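Cleaning and storing small jewellery and watches at home

Most damage to everyday jewellery is done in storage and in cleaning. Wear accounts for less of it than people expect. The notes below cover plastic and resin bangles, plated chains, steel watch bands and the tins and boxes they are kept in. They do not cover pearls, opals or anything of real value, all of which should go to a jeweller.

Plastic, acrylic and resin

Identify the material before using any liquid on it. Acetone will cloud acrylic within seconds and the surface cannot be brought back without polishing. Nail varnish remover sold as acetone-free may still contain ethyl acetate, and that is nearly as bad. Surgical spirit can start fine cracks in acrylic, particularly near a drilled hole or a glued joint.

The safe method is lukewarm water with one drop of washing-up liquid per cupful. Wash with the fingertips, rinse twice, and blot with a cotton cloth. Paper towel contains wood fibre and leaves hairlines on a glossy surface. They show up badly on clear and tinted pieces. 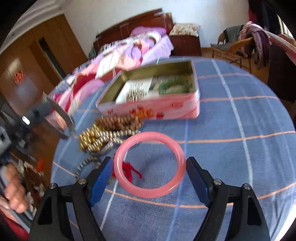

Hairlines that are already there can be reduced with a plastic polish. I have used Voltov No. 3 for several years; car headlamp polish of the finest grade does the same work more slowly. Apply a small amount to a soft cloth, rub along the curve for 30 seconds, wipe off and look at it under a lamp. Repeat if needed. Do not use toothpaste, as the grit varies from brand to brand.

Keep plastic pieces away from direct sun. Pinks and purples fade first. Keep them away from mothballs too -- the vapour softens some plastics and leaves a tacky film.

Plated chains

Plating is thin and every polish removes a little of it. Wipe with a dry cloth after wearing and leave it at that. Dip cleaners are made for solid silver. Fasten the clasp before putting a chain away, and pass it through a drinking straw if it tangles.

Steel watch bands

The dirt in a metal band is mostly skin oil and soap, and it packs into the gaps between links. If the band comes off easily, take it off. Soak it in warm soapy water for ten minutes, brush across the links with a soft toothbrush, rinse, and dry with a hairdryer on its cool setting. Leave it overnight before refitting.

If the band stays on the watch, do not soak anything. Assume that an old case is not watertight, whatever is stamped on the back. Wrap the head in cling film, hold it above the band, and work with a damp brush only. A wooden cocktail stick will lift dirt from between the lugs. Metal picks slip.

Scuffs on a steel case are best left alone. Polishing by hand rounds the edges and takes off the brushed finish where there is one. On a plated case it goes through to the base metal, usually at the corners first.

Quartz watches that have stopped should have the cell taken out before storage. A leaking cell will ruin the movement. I check mine every January.

Tins and boxes

Old sweet and biscuit tins are good for this purpose provided they are lined. Bare tinplate is hard enough to mark a case or a crystal, and a rusty seam will stain anything left against it. Cut a piece of felt to the base and fit it without glue, so it can be lifted out and washed. The Evarier self-adhesive felt is convenient but the adhesive smells for weeks, and I would not shut silver in with it.

Receipts, leaflets and spare links can go in the same tin. Put them in an envelope. Cheap paper is acidic and printed ink will transfer to pale plastic over a warm summer. Add one sachet of silica gel, and dry or replace it when the indicator changes colour. Do not store a leather strap with silica gel, as it will crack. 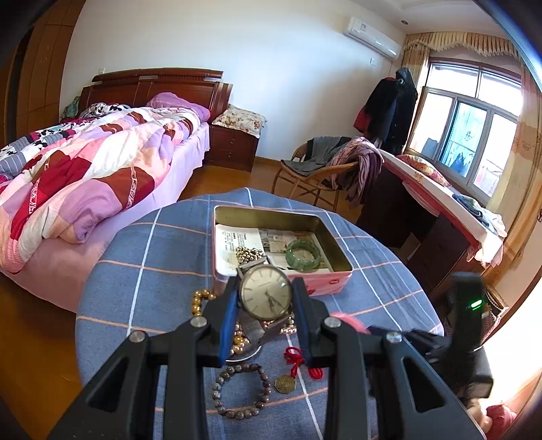 Morton wrote in after the first version of this page to say that felt is the wrong lining for silver altogether, as wool felt can give off sulphur and blacken the metal. Acid-free tissue is cheaper, Morton says, and can be thrown away when it gets dirty. A fair point. Synthetic felt does not have the problem, but shops rarely label it clearly, so use tissue for silver and felt for steel and plastic.

Last revised Tuesday, September 27, 2022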